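Design Basics, Pidville Evening Course
Handout 4: Color blocks on the floor

Grid patterns are such fun to study! Thick black lines keep red, yellow, blue and white from fighting each other, even on a big mat.

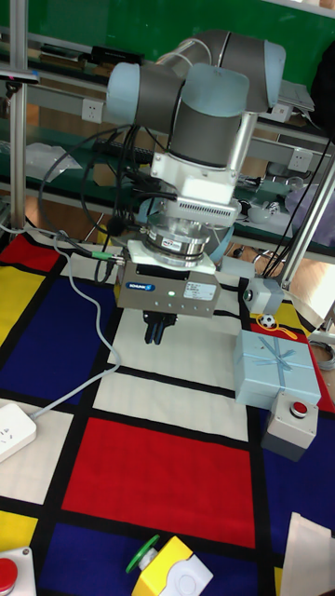
For your own grid, start with one large red rectangle and build outward. Leave plenty of white (more than feels right!).

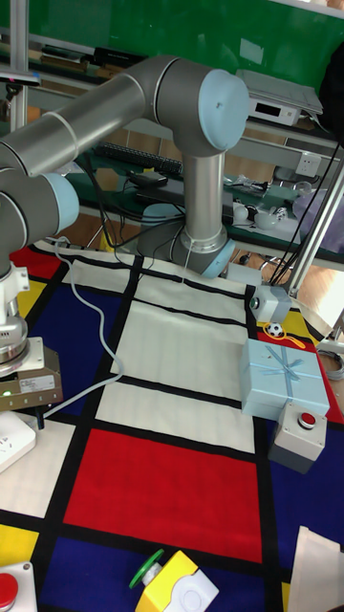

Bring a ruler and 13 sheets of paper to the September class. We'll try pale blues next to the dark ones.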